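Linley Track: Surface and Surrounds

December 12, 2019
By Lihua Dai

The red surface at Linley is due for a condition check before the Skov resurfacing quote is renewed in May. Core samples and thickness readings are held separately, in the Toreo report.

Surface and kerb

The colour is a faded brick red, darker close to and paler towards the far side. Texture looks even at this distance. A low grey edging strip runs along the far side on the right, with trees and buildings beyond it. 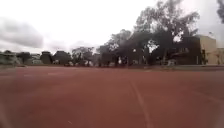

Line paint at Linley was last renewed with Gristo marking paint, applied in two coats. The specification calls for lines 50 mm wide, and any line that has lost more than 25 per cent of its coverage is to be repainted in full. Patching a part-worn line leaves a visible step in the colour, and the old paint underneath carries on flaking. Cross markings wear at a different rate from lane lines and should be scored on their own sheet.

Curve and grass margin

A thin lane line bends gently to the right and fades out before the far side of the track. The surface is mottled, with darker brown patches in the foreground. On the right, a short white line marks the edge where the track meets the grass, and a small pale-yellow structure with a sloping roof stands in front of the trees.

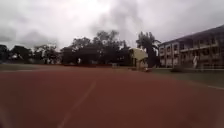 Notes for the next check

Leaf litter is to be blown off before any readings are taken. Grass at the margin should be cut back 3 cm from the edge line. Scores go on the Toreo form, one sheet per section.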